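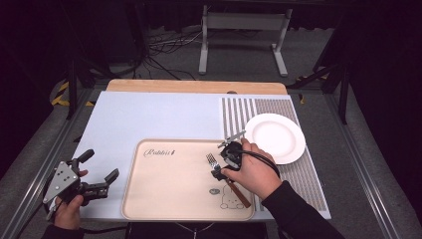

Table setting for one, part four: the tray

8 September 2021

I have been working through the small table setting one item at a time. The plate and the mat were covered in April. Left over were the tray and the fork, and where each of them goes.

The tray is beige with rounded corners, brown cursive lettering toward the upper left and a line-drawn round little animal in the lower right. I bought it from Stesby for the size and took the drawing as it came. It sits in the middle, with the striped mat to its right and the white plate on the mat. Most setting guides put the plate in the centre. I eat with a book open, so the centre goes to the tray and the plate moves over.

The fork has a metal head and a brown wooden handle. Wooden handles need a bit more care than one-piece steel:

No dishwasher. Wash by hand, rinse, dry with a cloth straight away.
Do not leave it standing in a cup of water. The joint between metal and wood takes up moisture first.
Oil the handle when the colour goes dull. I use the Fodus mineral oil, wiped on thin, left overnight, wiped off.

If the grain has lifted, go over it with 600 grit before oiling. I tried 700 from an odd sheet in the drawer and could not feel a difference. 2,000 is too fine to do anything useful on wood that has already gone fuzzy.

On spacing: I leave 50 mm between the tray and the mat. Any closer and the mat creeps under the tray edge when you lift the plate. Narrow vertical stripes help here, as you can line them up with the side of the tray by eye and see at once if the mat has turned.

The fork goes on the tray at a slant, tines away from me. Parallel to the edge looks neater but it rolls when the table is bumped.

The cup is next. I have a Tan one and a Pramalgate one, and the Pramalgate is too wide at the base for the space left over.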